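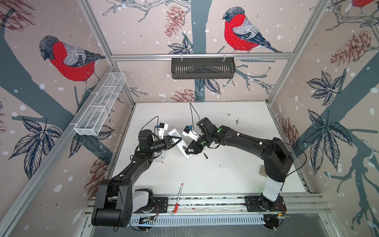
The planner had been giving Sølve Lindholm the same answer since lunch, and he had stopped arguing with it. It was called Ovari, and it decided which arm moved first. He had written most of it in two winters at Lirent, and he could tell from the log when it was about to stall. The grippers hung on either side of the white device, the right one pointing down at it, and one AA battery lay on its side to the right. On his screen the line read HOLD, then REPLAN, then HOLD again. The left arm wanted the right arm to commit. The right arm wanted the same from the left.

"It's being polite," Syafiqah Wijaya said from the other desk.

"It's a deadlock."

"I know what it is."

She owned perception. Her part of the software looked through the cameras and told his part what was there, and for four months they had each been sure the trouble was in the other one's code. They had stopped sharing a lunch table over it, then started again when the cafeteria moved the chairs.

He raised the penalty for waiting and ran step 3,355 again. The stall came back at 3,472, a little later than before. He wrote both numbers on the back of an envelope from his landlord.

"Show me what you're sending," he said.

She turned her monitor toward him. He had looked at her output as rows of figures since the project began, and hardly ever at the picture the figures came from.

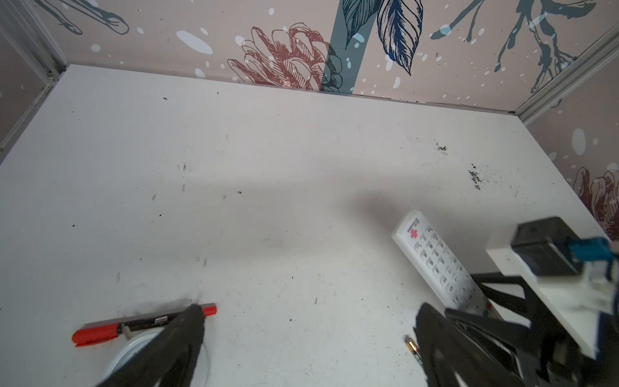

Wrist view, with a finger on the orange marker and the remote to the right.

"The table has a shadow over it," he said.

"Everything has a shadow over it. It's our own arm."

"Do you subtract that?"

"I lower the confidence." She scrolled back. "When the arm is over the table, everything under it gets a lower score."

He thought about this. Ovari read a low score as a reason to let the other arm go first, in case it had the better view. He had put that rule in himself, late one night, and he had been pleased with it. If both arms leaned over the same patch of table, both scores dropped, and each arm stood back for the other.

"So it's both of us," he said.

"I was going to say it was you."

"You can say that."

She didn't. She pulled her chair over, and they went through the rule together. It was nine lines long. She asked why the tie went to the arm with the higher score and he said it had seemed fair. She asked what happened when there was no higher score. He opened the file history and found his own comment next to the line: come back to this.

They tried a fixed order first, left before right, and both disliked it. Then she suggested that an arm should keep its turn once it had started, whatever the scores did. He typed it in. It took up less room than the rule it replaced.

The old Hellström test set was still loading when the building lights went down to their evening setting. Syafiqah got up and waved at the sensor by the door until they came back.

"Run it," she said.

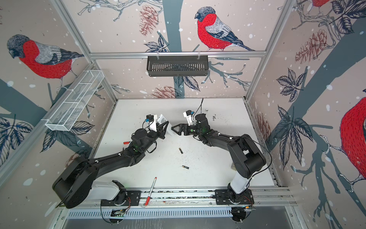 Iteo, August

By then the rule had a name. Syafiqah had called it "keep" in the code, and the word had spread to the weekly notes. Sølve had the left arm on the white box, out near the middle of the table, with the right gripper open across the gap. The log said LEFT KEEPS. He watched the line and drank his coffee.

"Your scores are low again," he said.

"They're meant to be low. It can't see well there."

"I'm only reading them out."

The line stayed as it was. The next one came in under it — RIGHT READY — and he moved his chair so that she could see the screen too.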